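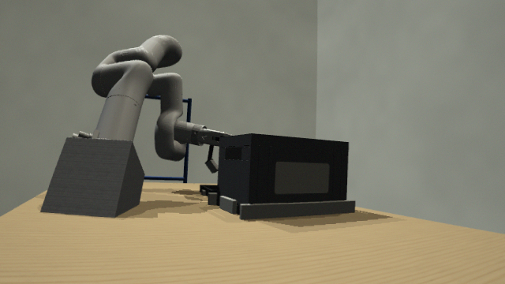 ¿Qué traducción de la Odisea me compro si ya leí una en prosa en el instituto y no me acuerdo de nada?

La que puedas leer en voz alta sin sentir vergüenza. Abre el libro por el canto V, lee media página de pie en la librería y decide.

Amplío, que en el título no cabía. Tengo localizadas dos ediciones. Una es la de Demchenko, en verso, con las líneas cortadas más o menos donde las corta el griego y unos epítetos que vuelven cada tres páginas como el estribillo de una canción de verano. La otra es la de Ivenon, en prosa, muy limpia, que se lee como una novela de aventuras y en la que la aurora de dedos rosados sale una vez y después ya solo «amanece». Mi cuñado dice que la segunda es mejor porque «se entiende». Mi cuñado también dice que el Quijote se entiende, y no lo ha abierto. No sé griego ni pienso aprenderlo a estas alturas. Gracias.
Renico, octubre

Emiko Ebihara
Depende de lo que le pidas a una traducción. Yo soy de las que quieren que un texto ajeno siga sonando un poco ajeno. Si en el original el mar es del color del vino cada vez que aparece, prefiero tragarme el vino todas las veces a que alguien decida por mí que con una ya me había enterado. La repetición en Homero es parte de la música, y también ayuda a no perderse cuando llevas cuatro cantos y han entrado otros veinte pretendientes.
Dicho esto, la versión en verso tiene sus cosas. Hay compuestos que parecen salidos de un catálogo de ferretería, y en el canto XI se le escapa un «empero» que no se merece nadie, ni siquiera los muertos. El orden de palabras se retuerce a veces sin que el griego lo pida (he cotejado algunos pasajes, tampoco voy a presumir de más). Pero cuando acierta, acierta de verdad: la escena del perro Argos, tal como la deja, está casi sin adornos y funciona.
La prosa de Ivenon es correcta y amable. Le cambia la sintaxis a todo el mundo para que hable igual, de modo que Penélope, el porquerizo y Atenea parecen haber ido al mismo colegio. Para una primera lectura sirve. Para una segunda, que es tu caso aunque no te acuerdes de la primera, yo iría al verso. Y lee las notas después de cada canto -- si las lees a la vez, Ulises tarda otros diez años.

Wisel
la de prosa y ya. el verso traducido no es verso, es prosa con la tecla enter. la tengo desde hace 3 años y la he terminado, cosa que no puedo decir de la otra, que me quedé en la página 177 y ahí sigue el marcapáginas

Emiko Ebihara
Wisel, en parte te lo compro, hay verso traducido que es exactamente eso. Lo que pasa es que el corte de línea te marca dónde respirar, y en un poema pensado para recitarse me parece información útil. Prueba a retomarla desde el marcapáginas, pero en voz alta y por trozos cortos. Si a los dos cantos sigues igual, me callo.

Renico
Gracias a los dos. Leí de pie en la librería, como proponéis, hasta que el dependiente me preguntó si necesitaba algo. Me llevo la de verso. A mi cuñado le regalo la de prosa por Navidad.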